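Trays Before Bins: Getting Bottles Back at the Denville Snack Counter
Project report, Applied Household Systems, Denville
2021-10-07

1. Background

The snack counter in our building sells drinks in plastic bottles and gets very few of them back. Over the month of May the counter sold 1,036 bottles. The recycling bin by the door received 300. The rest went wherever bottles go, which in our building means windowsills, under the stairs and on top of the piano.

Our group was given one term and no money to improve this. We had a long argument over the name of the project, which ended up being Omico and stands for nothing.

2. Method

We proposed a return tray. People dislike walking to a bin, but they will put almost anything down on a flat surface if it is close enough. The tray came from a Grutex catering set that was already in the cupboard, so the budget held.

The rules were kept short. Finished bottles go on the tray, standing up, caps on. When the tray is full, whoever filled it takes it to the sorting shelf.

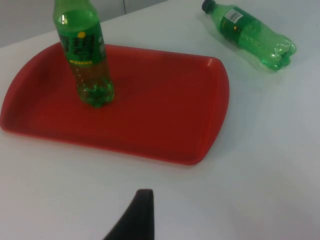
Standing up was the rule that caused the most trouble. A bottle on its side rolls, and a rolling bottle with something left in it is a sticky bottle waiting for a sleeve. On the red tray the upright green one behaves well enough on its lobed feet, even with a little liquid still in the bottom, while the other lies on its side on the white tabletop, outside the tray altogether. We had written "on the tray" in the rules and thought that covered it.

We tested two layouts. In the first, the tray sat square to the table edge. In the second we turned it at an angle, so that a corner faced the person arriving. The angled version looked careless and worked better — people seemed to aim for the corner.
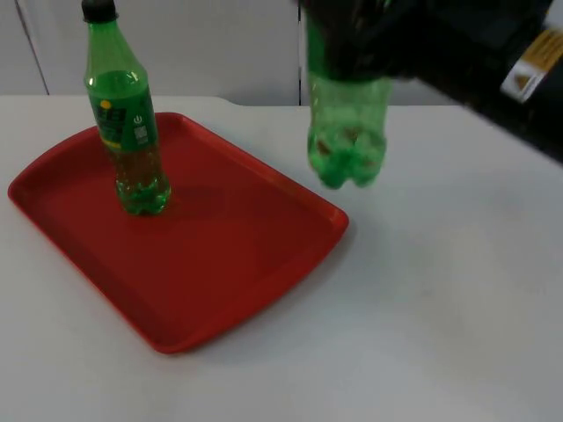

Leftovers were the next problem. Our first draft told people to empty each bottle before returning it, and the tray stayed bare for 10 days. We dropped the requirement and moved the emptying to the sorting shelf, next to the Skoryk sink, where it became our job. Returns picked up immediately. So did our laundry.

3. Still to do

The lip of the tray needs a wipe at the end of each day, and this has to be written down as a task with a name beside it. We would also like a second tray for the stairs. The piano has been left for next year's group.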